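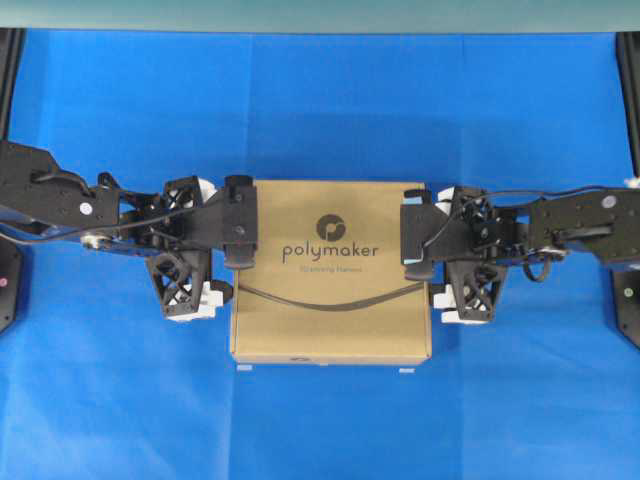
Two Left Hands

Lamai bet me lunch that the lattice fingers would crush the box, and I took the bet before I'd finished my coffee, so you can see what kind of April I was having.

We had two sets to get through before Thibault came back from Osarard. The Brosamach fingers were solid, heavy and dull, and they'd cost us almost 2,000 dollars. The lattice ones I'd printed myself, mostly at night, mostly while arguing with my sister on the phone. I wanted mine to win so badly that I'd started calling them "the kids."

"You're not supposed to name them," Lamai said.

"I didn't name them. I gave them a category."

She hit the key. In came the arms, left and right, slow as two people trying to pick up a sofa without talking to each other. The black fingers closed on the polymaker box and the cable lay right across the top of it like a clothesline, and I stopped breathing for a bit.

"Squeeze," I said.

"I am squeezing."

"Squeeze like you mean it!"

She gave me the look she gives the vending machine. Then she bumped the force to 60 and the box went up, wobbled, tipped a little toward my side (of course it did) and stayed there. No dent. I ran a thumb along both sides afterward and couldn't find one, and I really looked, because I knew she would too.

The Brosamach set had gone first that morning. It lifted the same box fine and left two neat creases in the cardboard we'd used for practice, and Lamai had written "acceptable" in the log, in ink.

"Write something nice about mine," I said.

She wrote "acceptable."

"In bigger letters?"

Thibault walked in right then, a whole day early, coat still on, and asked which ones were the expensive ones. Lamai pointed at the drawer. He looked at the drawer, then at the arms, then at me - and I swear I have never wanted so much to be somewhere else with a sandwich.

"Do it again," he said, and pulled up a stool.

So Lamai put the box back on the blue cloth, and I went around to check the left finger, which had started to click.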